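**Sunday notes from the shop floor, 2024-06-30**

If you've ordered anything from us lately and wondered why it came folded by hand, well, the folding cell was down for most of May and I'm finally getting around to telling you about it! It's running again. It has new grip pads, a new belt, and a table height that no longer makes it drop pillowcases on the floor, and I'm so pleased that I've been boring my family with it all week.

For anyone new here, we're Skisesik, a very small place that washes, mends and folds secondhand linens and kids' bedding. The folding cell is called the Irkar (that's the model, we didn't name it, though we do talk to it). It's two arms on a frame over a flat bed, and it takes a piece of cloth, finds two corners, lifts, folds and puts it on a stack. On a good day it does 546 pieces. On the days before the repair it did maybe half that, and I stood next to it picking up the rest.

## What went wrong

It started with the thin stuff. Towels were fine, heavy sheets were fine, but anything light would lift nicely on one side and slide right out on the other. I cleaned the pads. I cleaned them again with the good cleaner. I moved the lamp, which made no difference at all, and then I moved it back.

The manual says the pads are good for 3,000 hours and ours weren't anywhere close, so I didn't suspect them for way too long. But when I finally took the right one off and put it beside a new one, the edge was worn down smooth, only on the inner side, where the two halves close on the cloth. The left one looked almost new. So something was making the right gripper close a little crooked, every single time, and the pad was paying for it.

I called Kinoshita, the shop that services our machines, and they walked me through checking the wrist over the phone. Take off the cover, two screws, wiggle this, don't wiggle that. The small drive belt in there had stretched. I could push it in with one finger, and you're supposed to barely be able to move it! They sent a belt and a set of pads and I fitted them myself, with the power off and locked out and the phone on speaker the whole time.

If you have the same machine, a few things I wish I'd written on the cover in marker:

- Change both pads together, even if one still looks fine. With one old and one new, ours pulled every fold to the left.
- Put the belt on with the arm parked all the way up. I did it parked down the first time and had to start over.
- Run the empty open-and-close cycle before you give it any cloth. It's boring. Do it.
- Save your old settings first. I had mine on a sticky note, and the sticky note was under the bed of the machine.

## Getting the fold right again

New parts meant the grip settings were all off, so the next job was tuning. This is the part I liked best, and it's mostly a lot of handling laundry. Before you touch the numbers you have to look at how a piece of cloth wants to be picked up: how deep the pinch goes, how far apart the two holds are, whether you've caught one layer or two. Prints don't help (our cats-and-bunnies cloth and the leafy one are both busy), and a folded-over top edge is the worst, with two thicknesses in one spot and one right next to it. A pinch with the thumb flat on the fabric holds it a lot better than poking at it with fingertips, and that's more or less what I ended up asking the grippers to do, with a flatter close and a little more overlap.

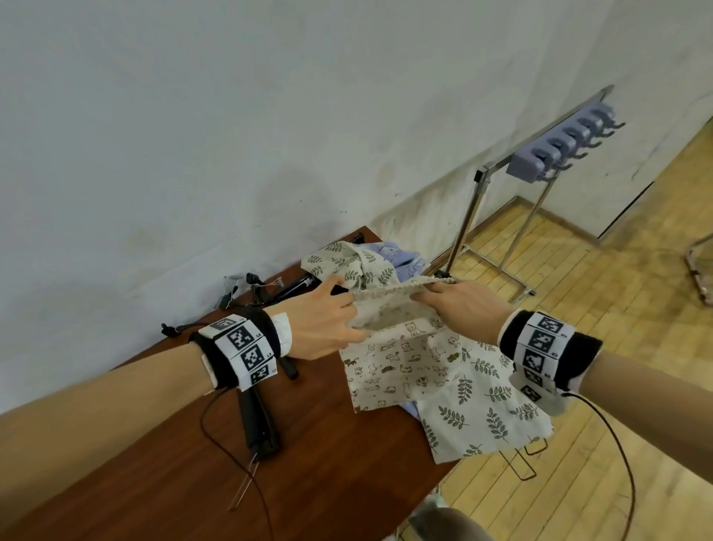 ## The settings we ended up with

- **Pinch depth:** 21 millimeters for anything light. It used to be less, and I think I'd been getting away with it until the belt went soft.
- **Closing force:** down one step from where we had it. New pads grab harder and I was leaving dents in the flannel.
- **Lift speed:** slow for the first bit, then normal. Fast lifts made the cloth swing, and then the second fold landed wherever it felt like.
- **Bed height:** up one notch, so the arms aren't reaching quite so far down for the last piece in a pile.

I also started a little log, a plain notebook on a string, where whoever is on shift writes down drops and double picks. I check the belt every Friday with the one-finger test and wipe the pads at lunch. The whole business takes less time than finding my glasses.

There's one thing still not fixed. It really doesn't like fitted sheets. It never did, and the elastic still wins, so those are going to stay with me and the big table by the window for now. Vesance, who made the software that picks the corners, say there's an update coming that handles gathered edges better. I'll believe it when I see one folded, but I'll try it the day it shows up and report back.

Orders placed before the middle of May should all be out the door by now. If yours isn't, please write to us with your order number and I'll go look for it myself. And thank you for being so nice about the wait! Several of you said you liked the hand-folded ones better, which was lovely to read, but please don't tell the Irkar.

Pickup hours are the same as always this week, and the bin of odd pillowcases by the door is free to anybody who wants to dig through it.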